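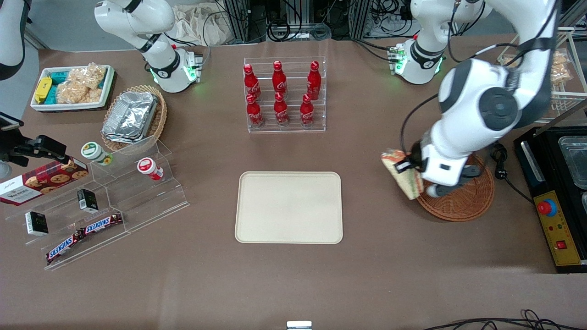 Drying and curing talk, speaker notes
Growers' evening, Morkow hall, Dec 21, 2020

Slide 1. Wait for the chairs to stop scraping. Legal growers and licence holders only in the room, say so early. Then the title, then straight in.

Slide 2. Ask who has ever smoked their own lawn clippings. Hands will go up. These are the people who dried a crop in four days with a fan heater. Be kind. I did it with the Maddocks plants in August and the whole jar smelled of hay until I gave up and composted it.

Slide 3. Drying. Dark room, gentle air, fan pointed at the wall. Branches hung with space between them. Small stems should snap, thick ones should bend. If someone asks for an exact number of days, tell them it depends and enjoy their face.

Slide 4. The Wilus hygrometer. Mine cost more than the tent and disagreed with the cheap one by 7 points. Pause here. Explain the salt test, slowly, because last time half the room wrote down "add salt".

Slide 5. Jars. Fill three-quarters full. Open daily for the first week, then every few days. Whiff of ammonia means too damp: lid off, buds out on paper, try again tomorrow. White fuzz means the bin. There will be a man who wants to cut round the fuzz. Do not debate him.

Slide 6. My Nostia harvest, 300 grams wet, 48 dry and trimmed. Let the groan happen. It is mostly water, it was always mostly water.

Slide 7. Storage. Cool, dark, labelled. Read out my own label, "good one, maybe".

Questions. Skip anything about magnesium or we'll miss the last bus. Stack chairs by the stage, lights off at the far switch.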